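Chapter 4
Setting Up the Door Cell
Éabha Breathnach and Jarlath Mac Carthaigh
Reading time: 9 minutes

Before you start. You need the Trarberg lab notes, a working simulator install and the cell file from the last chapter. If yours won't load, go back and fix it now, not halfway through.

This chapter is about one cell. One arm, one hinged door, one post, a floor. Sounds like nothing. Jarlath lost most of a February on it, and nearly all of that went on the hinge and the home pose. The controller was fine from the start.

Order of work, same every time:

Hinge first. Set the axis, then the limits, then the friction. Swing the door by hand in the viewer with the arm switched off. If it drifts on its own the friction is too low or the axis is off vertical. Check the axis before you touch the friction, people always do it the other way round.

Then the arm base. Too close and the elbow folds up before the door is half open. Too far and the wrist runs out of reach near the post. Move the base in small steps, save each one under its own name.

Then contact. Door edge, knob, fingers. These are the shapes that meet, so these are the ones worth your time. Leave the floor alone. 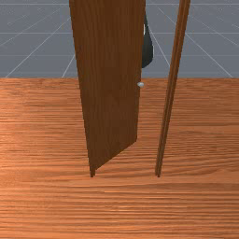

Finger behind the door edge, higher up than the knob.

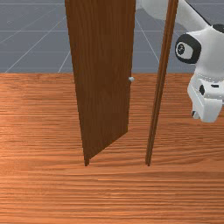 Home pose comes last, and it has to be saved with the cell, not with the arm. On the Nivmont build the two files look the same in the menu. They are not the same. Load the wrong one and the arm starts from wherever it was left, which could be through the post.

We run 30 resets after any change. Door back to its start angle, arm back to home, no contact reported at the first step. One bad reset and you stop and look. Dont average it away. Éabha's rule at Trarberg was 800 steps per run and we have kept to that, mostly out of habit.

Keep a log. Date, what you changed, the old value, the new value, who did it. A typical line from ours:

June 15, 2018. Hinge friction up one notch, door drifting after release. Resets clean. JMC

Short is fine. Missing is not. When the Hennessy cell went wrong we had 109 lines to go through and the fault was in the one with no old value written down.

Section 4.1 takes the hinge on its own. Have the cell file open and the arm disabled befor you read on. Contact settings are in 4.2, and resets in 4.3 with the script.

Related items
Chapter 3: Loading and Naming Cell Files
Section 4.3: The Reset Script
Appendix B: Log Sheet for the Jirnulix Viewer
Lab note: Moving an Arm Base Without Losing Home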